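How do you keep leeks from rolling and falling apart when you slice them?

Posted in Vegetables & Prep

Oanh Ông
I make a big pot of leek and potato soup most weekends in May while the leeks at the Gorkevstead market are still cheap, and I have the same fight every time. The long ones hang off my board, they roll when the knife comes down, and the outer layers slide off like a sleeve. My recipe wants 700 grams, sliced thin, and by the end half of it is on the floor. Also - do you use the dark green part or not? My aunt says yes, the recipe says no. My board is a small wooden one, 16 inches on the long side.

3 replies

rollham_cook
Get a bigger board.

Thái
I wouldn't run out and buy a board, mine's no larger than yours! What helped me was cutting the stalk into shorter lengths first, then splitting each length the long way and laying it flat side down. It can't roll after that. Put the leek on the board at a slant so the white part is well supported and let the leafy tips stick out past the corner, you're going to cut those off anyway. Keep your fingertips curled and hold the layers together from the sides - if you press from the top they squirt out. And wash them after you split them, there's always grit hiding in there.

Leeks on a board, whole and in pieces:

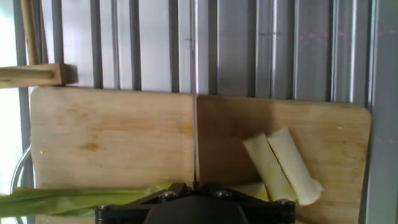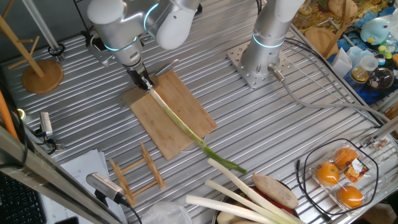 As for the greens, I'm with your aunt up to a point. The pale green bit just above the white goes in the soup, the really dark tough leaves go in a bag in the freezer for stock. They need a good long simmer and then you strain them out. Don't put them in the soup itself or you'll be chewing all night (ask me how I know).

kurodora62
Agree with Thái on splitting them. I'd add a damp dish towel under the board, mine used to skate all over the counter. Never weighed a leek in my life though, I use three big ones and call it soup. If you have a food processor you can skip all this, but the slices come out kind of mushy, so I went back to the knife.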